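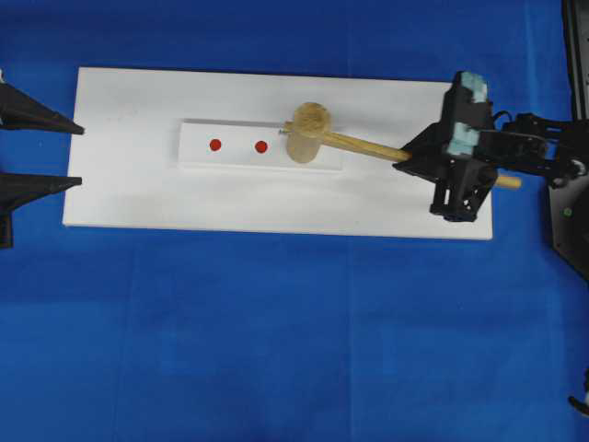
Tudur Parry

Print this thread | E-mail this thread

Cekmont Boards > Arms and Grippers > Teaching by demonstration

Posted 2019-01-05

Mallet task, teleop vs. moving the arm by hand

I'm teaching the right arm to tap the two red dots with a wooden mallet, left dot first, then the right one. Everything is done by remote control. I sit at the leader arms and the Jarketov arms follow. The left arm isn't used in this task but it stays powered and records along with the other one.

So far I have 50 demonstrations. The policy trained on them picks up the rhythm fine but the taps land off the dot, usually toward the handle side. It misses the left dot more than the right one. Out of 28 test runs it hit both dots in 14.

Things I've already checked:

Joint zeros on both arms. Fine.
Camera moved between sessions. It didn't, I have tape marks on the mount.
Strip sliding on the board. It is stuck down now. It wasn't for the first few demos, and I threw those out and redid them.

What I can't decide is whether to keep recording by remote or switch to grabbing the arm and moving it through the motion by hand. Has anyone compared the two on something with a tool in the gripper?

-----

servo_hound wrote:

By hand, for anything where you care where the tip ends up. With a leader arm you are guessing at the contact. You don't feel the mallet touch the strip, so you either stop short or push through. If you hold the arm itself you feel it.

-----

knurled wrote:

Disagree. If you move the arm by hand, your hands and sleeves are in the camera view for every demo and they aren't there when the policy runs. I tried this on a drawer task and had to throw out a week of recording. You can replay the joint path with nobody touching the arm and record the camera then, but the replay never lands quite the same, and now you have two problems.

Stay on teleop and fix the grip first. How is the mallet held? Round handle between foam pads will turn.

-----

Tudur Parry wrote:

Yes, round handle, gripped partway along, with the end sticking out past the fingers. The pads are the light blue foam. I went to foam when the bare fingers kept letting the handle slip on the first tap. The handle runs at an angle to the board and not square to it. That was the only way I could get the head over the strip without the wrist bracket coming down on the board.

I hadn't thought about it turning. I'll look.

-----

Haf Jenkins wrote:

We did a very similar job at Caputo last September, a stick on a row of small pads. Some notes from that.

The handle does turn in foam. Put one wrap of grip tape on the handle where the fingers close. If the head is a cylinder, it matters a lot whether it comes down flat or on its rim.

Start each demo from a slightly different grip. We had recorded everything with the stick handed over in exactly the same position, so the policy had never seen a crooked one and had no idea what to do about it.

Pause over the target before the tap. A quarter second is enough. When we went straight from one pad to the next, the recordings blurred the two together and it tapped in between.

I would keep the remote control. We ended up with 300 demonstrations and the last batch was worth more than the first, mostly down to the operator getting better at it.

-----

servo_hound wrote:

300 demos for tapping a dot is a lot of somebody's time. You can do this with a recorded path and a small offset from the camera. Find the red, move to the red, tap.

-----

Haf Jenkins wrote:

You can, and for two dots on a fixed board I probably would. I assumed he wants to move on to something harder afterward.

-----

Tudur Parry wrote:

Right, the dots are practice. I want to move the strip to other places on the board later, and after that use both arms.

-----

knurled wrote:

Then also check what the camera can see at contact. From overhead, the mallet head covers the spot it's about to hit. I'd bet that is half of your miss. The left dot is worse since the arm is reaching farther and any error at the grip gets bigger at the head. A second camera low on the side would help you more than another pile of demos.

What's the blue cloth for? Background only?

-----

Tudur Parry wrote:

Background only. The table under it has a pattern that gave me trouble before. I should pull the creases out of it, but I don't think they matter.

-----

knurled wrote:

They might if they change from day to day. Clamp it down or iron it once and leave it.

-----

servo_hound wrote:

Creases are the least of it. If the network cares about a fold in a cloth, you have a training problem. Leave them in and let it learn to ignore them.

-----

Tudur Parry wrote:

Plan for the coming week: grip tape, a pause before each tap, different starting grips, then a fresh 50 by remote. I'll retrain in Stismont with the same settings so the comparison is fair. Second camera after that if it still misses left.

-----

Reader comments

benchdog: Following this. Same trouble here with a paintbrush, it rolls in the fingers as soon as it touches anything.

m_orrick: Try flattening one side of the handle where the pads close. A few strokes with a file. Works better than tape for me and doesn't leave glue on the foam.

Haf Jenkins: Flattening works too, but then it always goes in at the same angle, so you lose the varied grips unless you hand it over crooked on purpose.

lowgear: Is the leader arm the same size as the follower? Mine was scaled down and small taps were very hard to do well.

Tudur Parry: Same size, same joints.

Print this thread | E-mail this thread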